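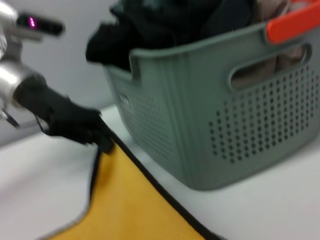
Brinehollow wrote:
Folding again. Every lab I follow is gathering laundry examples this year and I still can't buy a machine that does my tea towels. What are you hoping to learn that the others haven't?

tallowbay wrote:
Fair question. We're after cloth that lies flat on a table, picked up by its border. Plenty of sets start with a crumpled heap. We have 613 episodes so far and want 800 before we train again.

Brinehollow wrote:
And all on a white table, I bet.

tallowbay wrote:
Yes, for now. A different table is on the list.

kettle_nine wrote:
It was on our list too. We trained on one bench under one set of lights, and in January we moved the arm to the other side of the building. Success on the cloth task fell to 24 out of 32 tries, and those were the easy cloths. I'd stop at 613, change the colour of everything, and start counting from there.

tallowbay wrote:
I don't agree with stopping. If I vary everything at once I won't know which change hurt. The Vanemell people did it that way and spent months untangling it.

Brinehollow wrote:
Did they publish any of the failures? I went looking and found a very nice video.

kettle_nine wrote:
Ha. No.

ospreyline wrote:
Different gripe. Who's driving the arm? If it's the same operator for all 613, you've got a lovely record of how one tired person grabs a hem. We used three operators on Vastach and you could tell them apart from the wrist angle alone.

tallowbay wrote:
Two operators. Not evenly split, I'll admit.

ospreyline wrote:
How uneven?

tallowbay wrote:
Uneven enough that I'll be fixing it before the next batch. The fumbled grabs stay in, by the way, tagged.

Brinehollow wrote:
That's the first thing in this thread I'd pay for. Post the fumbles and I'll read them. Still not convinced about the tea towels.

tallowbay wrote:
Next upload is 5th August, fumbles included.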